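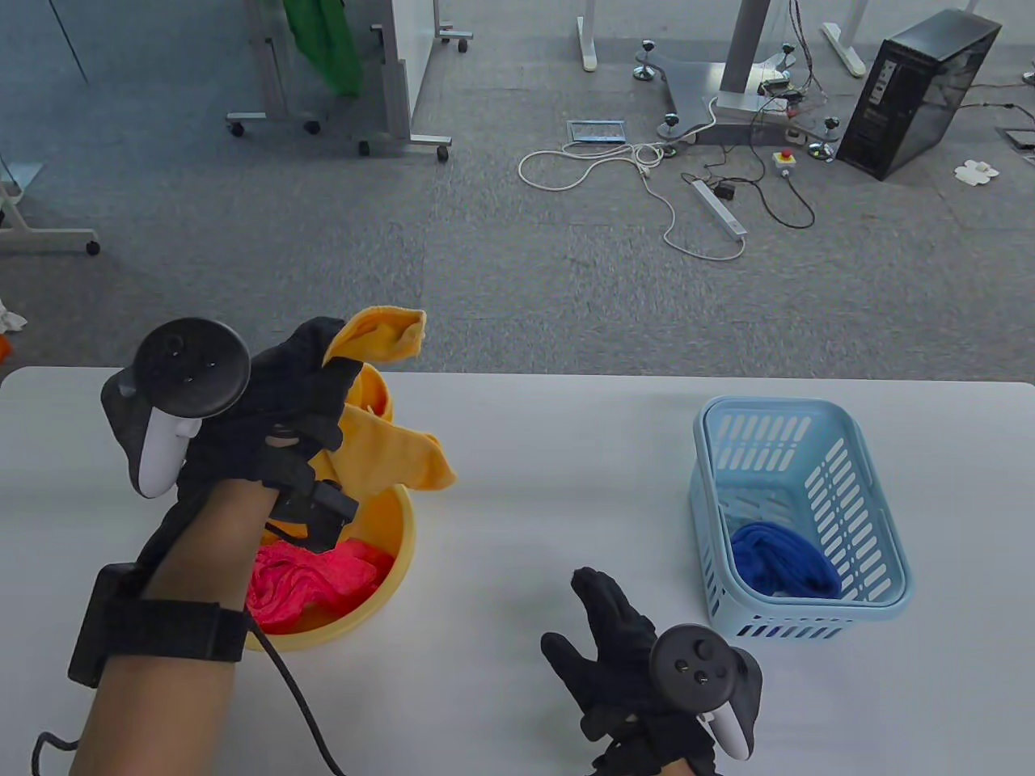 Orange-yellow towel, yellow tub, white table.

KNOTTING A LONG STRAND — notes, Lurnstead bead circle, 2025-10-27

Start on time. Phones off. Pass the finished strand round NOW, not at the end, last year it never got to the back row.

Opening
Why knot at all. Thread snaps, you lose one bead and not the lot. Beads don't rub holes into each other. Hangs better, more swing. Also people will pay more for it — come back to this under prices.
Show the un-knotted one next to it. Same beads, same clasp. Let them feel it.

What I'm using tonight
108 beads, the old mala length. Kanaujia rounds, the matt ones, carnelian colour but they're dyed agate, say so. Be straight about dyed stone, someone always asks.
Thread: Hosard silk on the card, comes with the needle twisted on. Nylon is fine too. Nylon doesn't stretch as much but the knots look a bit shiny.
Thickness: should go through the bead twice with a slight drag. If it slides you want thicker. If you're swearing, thinner.
Mention drill holes. Cheap strands have one hole wider at one side, so the knot dissapears inside. Turn the bead round, try again, or bin it.

Pre-stretching
Don't skip. Take all the thread off the card, hang it overnight with something on the end — I use a pair of pliers. The fold marks from the card drop out.
People who skip it get gaps by January. Had three repairs like that, all the same fault.
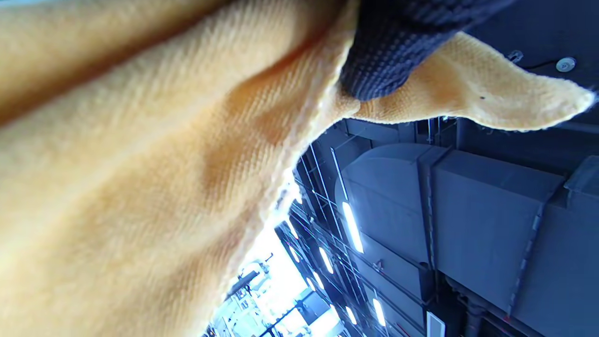 The knot itself
Go slow here. Do it big first with the dressing gown cord, then the real one.
Overhand, loose. Needle into the loop. Walk the knot down to the bead with the needle tip. Only when it touches, pull the needle out and push with thumb nail.
Left-handers mirror it, stand opposite me not beside.
Common trouble:
- knot locks early. Wax. Or damp fingers, dry them
- gap under the knot. You pulled the thread before the needle was down
- thread fluffs. Too much picking. Cut and start again, sorry
Unpicking: 2 needles, one each side, wiggle. Works one time in five. Don't promise.
Let them do 20 on the practice beads before anyone touches the good ones. They will moan. Hold firm.

(Water break if we're running behind, skip the tassel bit)

Finishing
Gimp over the last bit so the clasp doesn't saw through the silk. Show a gimp end that's been squashed, so they know what wrong looks like.
Back through the last few beads, a knot hidden between each. Dot of glue on the final one, pin tip, NOT straight from the tube. Leave it alone till morning.
No clasp at all on a mala, so guru bead then tassel. Tassel thread same as the stringing thread or it looks stuck on.

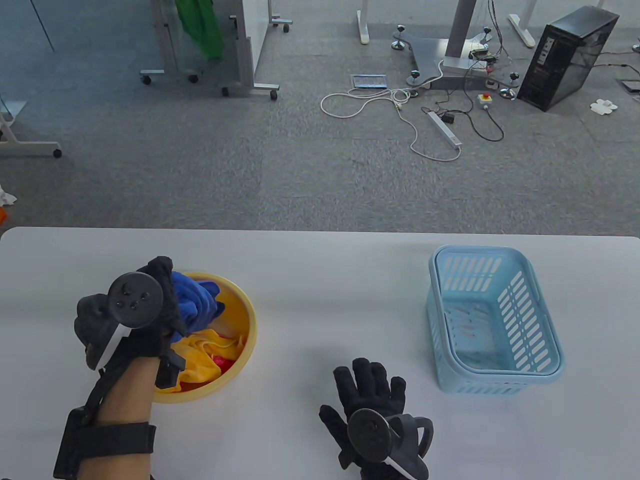 Tassel length is taste. Mine are short, long ones get dragged through the soup. Comb it with an old toothbrush, wrap in paper, trim straight through paper and all.

Prices
This is where they'll wake up. I sold the first ones far too cheap at the Trusberg market, didn't count the knotting time. Count it. Time a short stretch and multiply up.
Beads, thread, findings, hours, stall fee. Then write it on a card and look at it for a day.
The stall took 300 over the whole weekend, most of that on the long strands, earrings hardly moved. Bring the notebook, read out the list if anyone wants it.
Restringing: charge by the length, not by the bead. Always say how old thread was when it came in. Warn them it'll come back a bit longer because of the knots, put that in writting.

Questions
Likely ones —
Can you wash it? No. Wipe it.
Perfume? Spray first, put it on last.
How often restring? Worn daily, every year or two. When you see grey thread or it's gone slack.
Elastic? Fine for bracelets, different evening.

Before they go: scissors back in the tin, practice beads back in the right bags. Sign-up sheet for wire wrapping is by the door. Chairs.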